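The **Inier Road** is a scenic route through low hill country between the market town of Plodby and the lakeside village of Anier. It follows the line of an older wagon road, most of which remained in use until the building of the present highway to the south. The route is open to motor vehicles, bicycles and walkers, and is signposted in both directions with a white wheel on a green ground. Its highest point, at Inier Gap, stands 429 meters above sea level.

## Route

The road leaves Plodby at the old toll square and runs north past the cattle yards before turning uphill along the Plod Brook. The surface is paved as far as the Sales farm turnoff. From there to Inier Gap it is graded gravel, with passing places cut into the uphill bank. The gravel section is narrow, and vehicles coming down are expected to give way to those climbing.

Beyond the gap the road enters Jiang Wood, a mixed forest of oak and pine, and drops by a series of bends to Jiang, the only settlement between the two ends of the route. Jiang has a general store, a guesthouse and a picnic ground beside the ford. The road crosses the water there by a low concrete causeway, and a depth marker stands on the upstream side. A footbridge is provided for walkers.

The last part of the route is paved again. It follows the edge of the lake, passes through a stone-lined cutting 300 meters long, and ends at the landing stage in Anier. 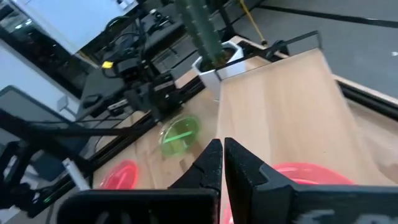

*Light wooden tabletop and inclined board.*

## History

A track over Inier Gap appears on the earliest surveys of the district, where it is marked as a drove road. Wagons began to use it after the first timber mills opened at Jiang, and the mill owners paid for the bends on the northern slope to be eased so that loaded teams could climb them. The stone retaining walls below the gap belong to this work. Their lower courses were laid without mortar, and several lengths have been repaired in concrete.

Tolls were taken at Plodby and at the ford. The Plodby tollhouse was pulled down when the square was widened, but the smaller building at Jiang survives as a private house. A painted board of charges, removed from its wall, is kept in the Anier reading room.

Traffic fell away sharply once the southern highway was complete. The gravel section was left off the maintenance list, and the cutting near the lake was closed for a time after a rockfall. Local interest in the road revived through the writings of Consuelo Xolalpa, a schoolteacher at Anier, whose walking guide *Over the Gap* described the whole route from north to south. The guide also recorded the names of the bends as they were used by wagon drivers. Several of these names, among them Long Molly and the Kettle, now appear on signs.

The route was reopened in its present form on August 15, 2021, following resurfacing of the lakeside section and the rebuilding of the causeway. The signs were designed by Kaiwen Lü.

## Natural setting

The southern slopes are open grazing land with scattered thorn. Skylarks and wheatears nest near the gap, and dogs must be kept on a leash in this area during the breeding season. Jiang Wood is cooler and damper, and ferns grow thickly along the cutting. A signed footpath of 910 meters leaves the road above the village and leads to Weir Falls, a small waterfall most easily seen after rain.

The lake at Anier is shallow along its western shore. Reed beds there shelter grebes and coots, and a bird blind has been built at the end of the parking area.

## Visiting

The road is passable to ordinary cars in dry conditions. Trailers and large motor homes are not permitted between the Sales farm turnoff and Jiang. There is no fuel on the route, and cell phone coverage is poor on the northern side of the gap. Drivers are advised to check the notice at either end before setting out, as the causeway is closed when the stream reaches the red band on the depth marker.

Cyclists generally travel from Plodby to Anier, which gives the longer but gentler climb. The gravel can be loose on the upper bends. Drinking water is available at the toll square and at the picnic ground in Jiang, but not at the gap.

Parking is free at Plodby and Jiang. At Anier a charge applies in the landing stage lot. Camping is not allowed along the road itself. The guesthouse at Jiang takes bookings throughout the year, and a small campsite operates behind the reading room in summer. 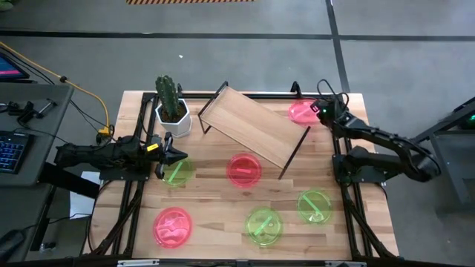
*Translucent round plates, a potted cactus and a slanted wooden tray.*

## Events

The Wheel Walk is held each September, when the gravel section is closed to motor traffic for a day. Participants may walk the entire route or join at Jiang. A cycling event, the Anier Climb, was run for two seasons and then discontinued. The reading room holds an open day on the morning after the walk, with a display of old maps and mill records.

## In local writing

Besides *Over the Gap*, the road features in Shiela Lagman's collection of essays *Gravel and Water*, which includes a long account of a winter crossing on foot. Meifang Jiang's *Mills of the Upper Brook* deals mainly with the timber trade, but its fourth chapter gives the fullest published history of the tolls. Both books are held at the Plodby library.

## See also

- Jiang Wood
- Plod Brook
- Toll roads of the Anier district
- Weir Falls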